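The Gripper Line

Shabnam Tarar had the spreadsheet open before Marilou came in. It had eleven rows, and the ninth was red.

"We're over," Shabnam said.

"By how much?"

"2,170."

Marilou Magbanua hung her coat on the door and sat on the stool. Tindness was the two of them and a rented room over a tile shop, and the money was a grant that had to be planned by April or handed back. They sorted small tools for repair shops. That was the business, or would be when it worked. The arm picked things off a desk and put them where they belonged.

"What's in row nine?" Marilou said.

"Second gripper. The wide one, from Lodhi."

"We need the wide one."

"You said that about the light curtain."

"We need that too."

Shabnam scrolled up. She had worked for six years in purchasing at a school district, and she had a way of reading a quote from the bottom, shipping first. Lodhi wanted 600 for shipping. She had written to ask why and had received a very polite letter that did not say.

"Welley will ship for 70," she said.

"Welley's doesn't fit our flange."

"They sell a plate."

"How much is the plate?"

Shabnam told her. Marilou wrote it on the back of her hand, which was a thing she did, and then looked at it for a while.

"Run it again with what we've got," Shabnam said. "I want to see what it can't do. If I'm going to put my name on the wide one, I want to be able to say what it's for."

So Marilou ran it. She brought the arm out over the desk and lowered her voice, as she always did when it was moving.

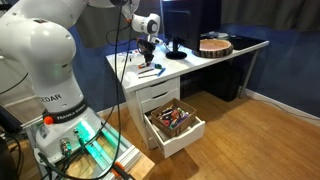 What it couldn't do

They kept a list on a legal pad, Shabnam writing and Marilou calling out.

The screwdriver was fine. The arm took it by the blue handle on the first try and set it down in the tray, and Shabnam put a check mark next to it. The paper was no good. The fingers came down on it, closed, and went up again with nothing.

"Would the wide one get the paper?" Shabnam said.

Marilou didn't answer right away. "No," she said. "Paper needs suction."

"Is there suction in the budget?"

"There isn't."

Shabnam wrote PAPER – NEITHER and underlined it. They tried a roll of tape, which slipped, and then a coffee can full of washers that Marilou fetched from the shelf. The fingers would not open far enough to go around the can. They stopped at the rim and waited there until Marilou backed them off.

"There," she said. "That's the wide one. That's what it's for."

"How many of our customers have coffee cans?"

"All of them. You've been in those shops."

Shabnam had been in 3 of them. She thought about the one in Tundham, where the owner had kept his drill bits in cans along a windowsill and had not wanted to be told there was a better way. He had asked what the machine cost. When she told him he had nodded and offered her a chair, and he had not asked anything else.

She went back to the spreadsheet. Row four was the spare cable set, and row six was a second monitor.

"Do you need two monitors?" she said.

"I'd like two."

"That isn't what I asked."

Marilou looked over at the desk. "No," she said.

Row six went. Row seven was training, a two-day course in another city with the hotel included, and they argued over that one until the tile shop closed downstairs and the grille came down. Marilou said she could learn it from the manual. Shabnam said that at the district everybody had said so, and that there was a closet full of things nobody had learned from the manual. In the end they kept the course and took out the hotel. Marilou had a cousin there with a couch.

That left the shipping. Shabnam typed a letter to Lodhi asking whether the gripper could be held for pickup, and if so, where. She dated it 19 February 2023 and read it through twice. Marilou said no one would see it on a Sunday.

"Then it'll be first on Monday," Shabnam said.

She saved the sheet. Row nine was still red, though a smaller number of dollars red than it had been that morning. She added a new row under it, typed "suction," and left the cost blank.

"What are you doing?" Marilou said. "We can't afford that."

"I know. I want it where I can see it."

Marilou sent the arm back to its rest position and put the lid on the washers. It was getting dark, and she asked if Shabnam wanted a ride as far as the bridge. Shabnam said she did, if they could stop for stamps.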